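Nurkelthorpe Sailing Forum > Boats & Refits

Tosik 32, is the old rig worth keeping?

marlinspike_50
2 Jun 2023
So I finally bought the Tosik 32 that was sitting at Skarnitz! Hull is sound, sails are tired, and the standing rigging is older than my kids. The yard wants $735 just to pull the mast. Would you do it now or race her through August first?

leewardlou
Pull it now. I wouldn't take old wire into the Marar race, not with that chop off the point.

Halfhitch54
Eh, I disagree. I did two seasons on old wire and she was fine. Put the money in a new genoa, you'll feel that every single tack.

leewardlou
Fine until it isn't, Halfhitch! A rig costs a lot more than a sail.

tidewrack
I'm with Lou on this one. I wrote up my own mast job on the club blog, pasting the top of it here:
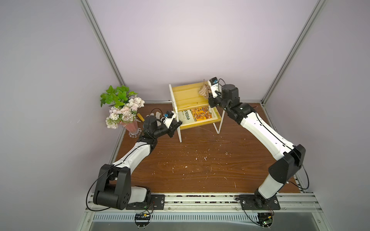

4 min read
We dropped the mast in one morning and I spent the next week cleaning out the sheave box. Two of the lower terminals had hairline cracks...

Halfhitch54
OK, cracks would change my mind. Get the lowers checked at least.

marlinspike_50
Calling the yard tomorrow. Genoa can wait (sigh).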